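# Pladon liga a rede principal e promete, desta vez, não a desligar

9 de maio de 2022

A Pladon pôs ontem a funcionar a sua rede principal, a Virkach, depois de três adiamentos e de uma rede de testes que sobreviveu ao inverno com mais saúde do que as expectativas dos investidores. O primeiro bloco foi validado ao fim da manhã. O segundo demorou um pouco mais, o que a empresa descreveu como "um comportamento previsto".

A Virkach funciona por prova de participação e arranca com 11 validadores, todos escolhidos pela própria Pladon. A descentralização, segundo o roteiro publicado no site, começa em outubro. Até lá, quem quiser tomar parte nas decisões da rede pode preencher um formulário.

"Preferimos abrir devagar e abrir bem", afirmou Filipa Bettencourt, diretora de operações, numa sessão transmitida em direto e interrompida duas vezes por falhas de som. Questionada sobre a data em que o código dos contratos de governação será público, respondeu que a pergunta era excelente.

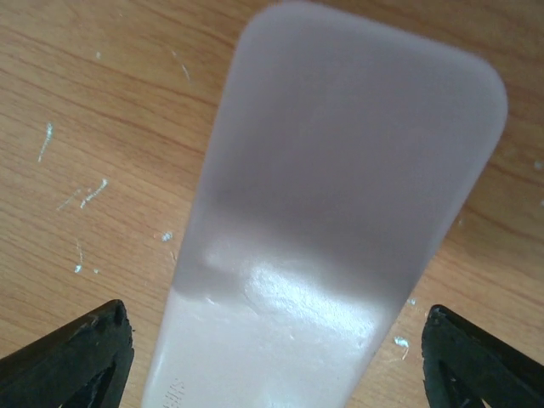

*Superfície clara e lisa sobre um fundo com veios de madeira.*

O argumento comercial da nova rede é a compatibilidade. Os programadores que já trabalham com contratos inteligentes noutras cadeias podem, em teoria, transferir as suas aplicações sem reescrever nada de essencial. Na prática, a documentação dedica um capítulo inteiro às exceções - é, de longe, o mais bem escrito.

A rede de testes registou 2.651 contratos, dos quais 1.805 foram publicados a partir de endereços da própria equipa. Jinfeng Yuan, responsável técnico, considera os números "muito encorajadores" e nota que a equipa também é composta por utilizadores.

A primeira aplicação de peso será a Solluvow, uma bolsa descentralizada que anunciou a mudança para a Virkach e que deverá aceitar depósitos dentro de uns 12 dias. A ponte entre as duas redes foi auditada pela Visser, cujo relatório aponta quatro problemas de gravidade média. Três estão corrigidos. O quarto passou a constar da lista de funcionalidades.

Areti Giannakopoulos, analista independente, diz que ainda é cedo para avaliar o projeto. "Há muitas redes rápidas e vazias. Esta, por enquanto, é vazia", comentou.

O token da Virkach subiu durante a primeira hora de negociação e passou o resto do dia a reconsiderar. A Pladon não comenta preços, exceto no canal oficial, onde publicou um foguetão e o apagou pouco depois. A próxima atualização da rede ainda não tem data.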